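How to eat your way through Pritville on a game day

Updated 2021-11-17 by Nima Pakzad

Quick one, as I've got a train to catch. People keep asking how to get a decent feed in Pritville when the ground's full and every place near the gates has a line out the door. You can do it. You just need a bit of a plan and shoes you don't mind walking in.

Step 1. Eat before you think you're hungry

Kitchens in the old town open at 11. Be there at 11. By noon on a home game you're stuck with whatever has a free stool. Last match had 2,503 through the gates and I swear every one of them wanted a burger at the same time.

Step 2. Start at Jandley

Go in the side door on the lane, not the front. The front line is for takeaway and moves like treacle. Order at the bar, pay there, take your number. Get the lamb roll. Ask for pickles on the side or they'll drown it. Chips are big - one bowl does two people easy.

No bookings on match days. Don't ring, they don't pick up.

Step 3. Walk it off

Down the hill, over the footbridge, left at the chemist. Flat after that. If you've got kids or a pram use the ramp behind the library, the bridge steps are steep and get slick when it rains.

The 97 bus does the same trip but it gets held up at the lights by the stadium. Only worth it if it's bucketing down.

Step 4. Book the sit-down meal for after

Moradi is the one. Persian, family style, proper rice with the crust. Book it the week before and ask for the second sitting. First sitting clashes with full time and you'll be rushing your dessert, which would be a crime because the saffron ice cream is the best thing in town.

What to order for four:
- one mixed grill
- the eggplant dip, plus extra bread (you'll run out)
- herb stew
- rice with barberries
- tea at the end, comes with sugar cubes

Vegetarians do fine, just tell them when you book. Cash or card both OK now. It was cash only till May, so ignore the older reviews.

Step 5. Know your backup

Things go wrong. Extra time, a late bus, your mate loses his jacket. If you miss your table go straight to Flistier, round the corner from the station. Kitchen runs late and they always seem to squeeze people in. Cheese toasties, soup, sharing boards, a short beer list. Nothing fancy. Sit up the back if you want to hear each other, the front gets teh speakers. 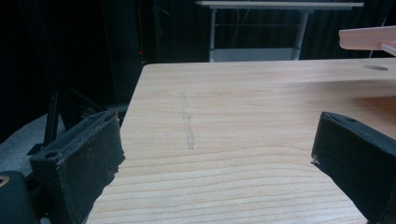
Pale pine, nice grain.

Step 6. Getting home

Last train is earlier than you'd expect, so check the board on your way in and set an alarm on your phone. Taxis line up on the station side, never the river side. Miss both and it's a long walk up to the park and ride.

Few more bits

- Public toilets by the market shut at five. Go at the pub.
- Bring a layer. Wind off the river is mean even when it's sunny.
- Small bags only at the ground, and no outside food, so finish your roll first.
- Bakery next to the chemist does half price buns in the last hour. Get the cardamom ones if their still there.

Will add breakfast places when I get a minute. Comments are open if a place has changed its hours.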